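Week 6 handout: learning from human demonstrations
Revised December 25, 2018

1. Why record people

Teleoperating an arm is slow. In the Sira study, operators managed 24 usable episodes in a session, while people working with their own hands managed 44. The method trains first on the human recordings, then tunes on a smaller robot set.

2. Choosing tasks

Sorting small parts is a good test. The bags are clear and soft, the hands cover the goal, and depth readings on transparent plastic are poor. In the bead task, bags and round containers go with a three-compartment organizer box.
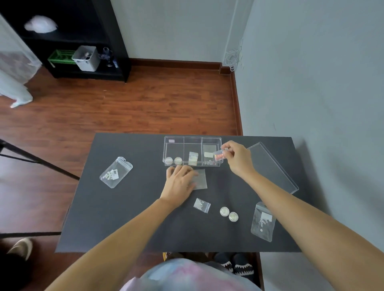

3. What to label

Mark the start and end of each grasp, for each hand separately. A resting hand gets its own label — do not merge it with "no hand."

4. Result to know

With 3000 human clips added, the Poltum policy needed almost 40 percent fewer robot episodes to reach the same score. Read the ablation table before February.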